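About Veltcombe Sound Archive

Veltcombe Sound Archive transfers, restores and catalogs country and old-time music recordings held on obsolete formats. The company was set up to handle the estate tapes of a single regional label, Jakis Records, and took on outside work once that project was finished. We now work for labels, radio stations, family estates and county libraries.

What we hold

The main collection contains 2,000 open-reel tapes and 600 lacquer discs. Most of the tapes are quarter-inch, full-track or half-track, recorded at 7½ or 15 inches per second. The discs are mainly radio transcriptions and song demos cut for publishers. A smaller group of 200 cassettes covers live shows, rehearsals and writing sessions.

Jakis material makes up the largest part of the tape holdings. The Chidiac Collection, which arrived later, consists of fiddle and steel guitar sessions with the original track sheets.

How we transfer

Tapes are inspected, cleaned where needed and played on machines aligned to the tones on the reel. If there are no tones, azimuth is set by ear and checked on a phase meter. Files are captured at 24-bit, 96 kHz with no processing in the chain. The flat transfer is always kept — any noise reduction or equalization is done on a copy.

Discs are washed, dried and played with a stylus chosen for the groove. Cracked lacquers are assessed one at a time, and we decline those that cannot be played without further loss.

Cataloging

Each item is entered in Gridier, our in-house database. A record lists the format, speed, track layout, performers, song titles, writers and known release history. Label errors are copied as written and corrected in a separate field. 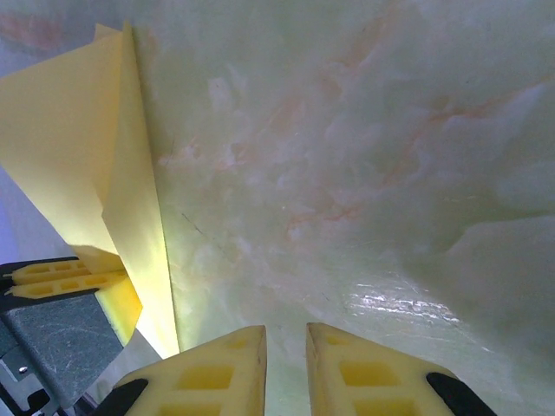 Clients receive the database record with their files, as a spreadsheet and as text embedded in each WAV header. Original carriers are returned in new boxes with the old boxes kept alongside.

Staff and premises

We have seven staff: four transfer engineers, two catalogers and one office manager. Listening visits are by appointment. New transfer work is booked in two blocks a year, the first of which opens in April.

Page last revised 4 Sep 2019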